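Home Science Animals Body Ask Us Games

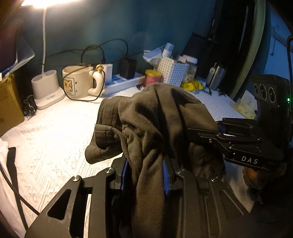 Grown-ups love to say that a sweater "warms you up." Check that claim before you believe it. A sweater has no battery and no fire inside. It doesn't eat lunch. So where would the heat come from? Fleece is a good thing to be suspicious about, especially when it's bunched up in soft folds like the olive-brown one up top, because it looks so cozy you'd swear it was giving off heat all by itself. It isn't. Leave a fleece alone in a cold room overnight and in the morning it will be exactly as cold as the room.

Do Warm Clothes Really Make You Warm?
August
By Borislav Gashi

The heat comes from you. Your body turns food into energy, and a lot of that energy ends up as heat. It leaks out of your skin all day and all night, even while you sleep. Clothes slow the leak down.

Most of the slowing is done by air. Air that stays put is bad at carrying heat from one place to another. Fluffy cloth is full of tiny gaps, and the air gets stuck in them. If a wind blows through and pushes the trapped air out, your fluffy top stops working so well, and that's why people put a thin jacket over it.

Now for the ads. I have a flyer for Trenex socks on my desk, and it says each sock has "800 heat makers." What is a heat maker? The flyer doesn't say. Another one, for Hondine hats, promises "2000 warmth cells," and the kids' size has 3000. Why would a smaller hat have more of them? I wrote and asked. No answer yet. When somebody gives you a big number and won't tell you what was counted, you're allowed to shrug.

You may also have heard that most of your heat escapes through your head. I believed it when I was small. Your head does lose heat, and a hat does help if the rest of you is bundled up and your head is the only part sticking out. But a bare leg loses heat too. There's nothing magic about heads.

Try the ice test

Take two ice cubes of the same size. Put each one in a small plastic bag and close it. Wrap one in a thick sweater and leave the other on a plate next to it. Guess which will melt first, and write your guess down so you can't change it later.

Look again in an hour. If sweaters made heat, the wrapped cube would be a puddle first. Mine lasted longer than the one on the plate. But I only did it once, with one sweater, and once isn't much. Do it 5 times and see if I'm right.

Beds work the same way. The sheets feel chilly when you get in, then your body heats them up, and the covers hold on to what you gave them. 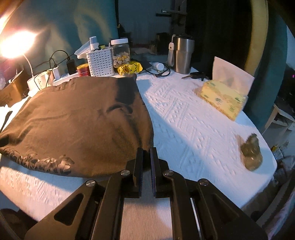
Rok Nedeljković wrote in to say that I had forgotten electric blankets, and that those really do make heat. He's right. An electric blanket has wires in it that get warm when current runs through them. So do heated gloves with a battery. If something is plugged in or charged up, it can make heat. If it's only cloth, ask more questions.

He also wanted to know if a wet sweater still works. Usually not very well. Water fills the gaps where the air was, and water carries heat away from you much faster than still air does. Some people say wool keeps you just as warm wet as dry. I doubt the "just as" part.

More from Ask Us
Is the Drundero lake monster a log?
Can plants hear you talk?
Why the Janevski "never-melt" ice pop melted
Do carrots help you see in the dark?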